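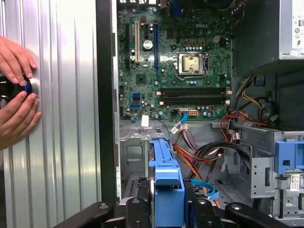 Skoltutcombe Regional Office, Facilities and Computing Support
Request type: Hardware, desktop tower
Location: Records room, ground floor
Requested by: Maricel Maglaya, Records
Assigned to: Troels Eskildsen
Reviewed by: Aino Ruotsalainen
Status: Closed, with one follow-up item

Initial report

The requester advises that the Dell tower used for the Trindell catalogue has been shutting itself off during the afternoon. The fault is most frequent when large batches of scanned cards are being indexed. No message is displayed beforehand. The screen goes dark, the fans stop, and the computer will not restart until it has been left alone for several minutes. The requester also advises that the tower has become considerably louder since June, and that staff at the neighbouring desk have remarked on it.

The catalogue is backed up to the office server each evening. No records have been lost, although two batches had to be entered a second time.

Entry 1, Eskildsen, 9:40 am

Attended the records room and spoke with the requester. The tower was standing on the carpet between the desk and a filing cabinet, with the rear of the case close to the wall. It was moved to the open side of the desk and left running for one hour on ordinary work. No shutdown occurred. The fan noise was noted and is consistent with the report.

The requester was asked to continue working and to write down the time of any further shutdown.

Entry 2, Eskildsen, 2:15 pm

Requester telephoned to report two shutdowns since lunch, both during indexing of a batch of 200 cards. A batch of 100 cards was then run in my presence and was completed without fault. The full batch was started again and the computer switched off before it had finished.

The wall outlet and power cord were changed for known good ones. The fault continued. The computer was shut down, tagged and taken to the workshop. A loan computer was left with the requester, with the catalogue software installed and tested.

Entry 3, Eskildsen, 3:30 pm

Tower disconnected from power and laid on the workshop bench. Side cover removed. A mat of grey dust was found across the inside of the front intake, and further dust in the fins of the processor cooler. The cooler was removed. The old thermal compound had dried and came away in flakes.

Dust was cleared with the workshop vacuum and a soft brush, with the fan blades held still during cleaning. The processor was left in its socket. The top of the processor and the base of the cooler were wiped with isopropyl alcohol and a lint-free cloth until no residue came away on the cloth.

The four memory slots and the expansion slots were checked for dust and brushed lightly. No swelling or leakage was found on the capacitors near the socket.

Entry 4, Khurana, 4:20 pm

Kamlesh Khurana covering for Troels Eskildsen until close of business. Fresh compound from the Indura stock applied and the cooler refitted. Screws were tightened a little at a time in a crossed order. Fan lead reconnected. The front panel lead was found to be resting against the fan housing and has been routed clear of it.

Started the computer with the cover off to confirm that the fan turned freely. It did so, and the noise was much reduced. Cover then refitted for testing, as the airflow through this case depends on the cover being in place.

Entry 5, Eskildsen, 8:50 am

Test batch of 2,000 cards started from a copy of the catalogue. Completed at 11:35 am with no shutdown. The processor temperature rose at the start of the run and then held steady. The fan increased in speed during the heavier part of the work and slowed afterward, which is normal.

A second run was completed in the afternoon with the same result. The power supply was considered as a possible cause and has not been replaced. Should the fault return, it is the next part to be tested.

Entry 6, Ruotsalainen

Reviewed. I am satisfied that overheating was the likely cause. Please correct the asset register, where this tower is still listed under the front counter. The spare fan ordered from Jasińska is to be kept in the parts drawer under this request number and is not to be used for other work until the follow-up is complete.

Entry 7, Eskildsen, 10:05 am

Tower returned to the records room and placed on a low stand at the open side of the desk. Loan computer collected. The requester signed in, opened the catalogue and printed a test label without difficulty.

The requester was asked to keep boxes and paper clear of the front and rear of the case. Ramesh Tyagi, who shares the desk in the afternoons, was given the same advice.

Requester comment, Maglaya

Thank you. The computer is much quieter. We have now indexed four full batches without interruption. Could the cleaning be added to a regular schedule? The other tower in this room is the same age and sits on the same carpet.

Entry 8, Eskildsen

Agreed. The second tower in the records room has been entered as a separate request and will be inspected in the workshop. Both have been added to the yearly cleaning list. Asset register corrected.

Follow-up: telephone the requester in one month to confirm that no further shutdowns have occurred, then release the spare fan to general stock. Assigned to Khurana.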